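Kadlec open day, simulation bay: notes and questions
Forum > Mobile manipulation > Events
May 2025

girder_68
Went to the Kadlec open day at Grirkotberg. The main floor was palletising and I skipped most of it. The simulation bay had the Girnel kitchen demo running on two screens, wrist view on the left, joint states on the right. Task was opening and closing cabinet doors with a parallel gripper. Wajid Bukhari gave the talk. They report 26 kitchen layouts and 3703 training episodes, all simulated.

tolstack
Success rate?

girder_68
68 per cent on layouts held out of training. He didn't split it by door type when asked.

pvc_elbow
Then the number is not much use. A door with a bar handle and a flat panel with a recessed edge are different problems for two flat fingers. I would want both figures before quoting either.

girder_68
Agreed on the split. I don't agree it's useless. The Collance baseline was run on the same layouts and came out lower.

tolstack
Baseline was tuned by whom?

girder_68
By Kadlec. Yes, I know.

m_harrow
I was at the afternoon session. The wrist camera sits behind the gripper, so the housing takes up a good part of the view and the right finger covers part of the doors on approach. I asked whether they mask the gripper out. They don't. 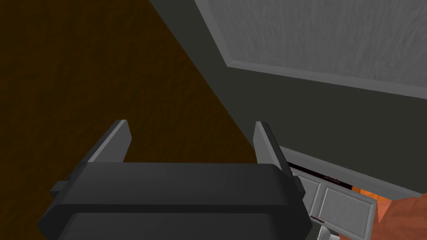 Bukhari's argument was that the fingers give the policy a fixed reference for depth, and masking made it worse in their January tests. No plot shown.

pvc_elbow
Plausible for the last few centimetres. At longer range it is lost pixels. A second fixed camera would settle it.

m_harrow
They have one in the simulator but left it out of the demo. I'd have liked to see both.

tolstack
Any contact forces logged? Simulated hinges are usually far too kind.

girder_68
Joint torques only. Hinge friction is varied between episodes, range not given. Hardware trials are planned with 13 doors. I've emailed to ask for the friction range and the door list and will post the reply in this thread.

pvc_elbow
Ask for the split by handle as well.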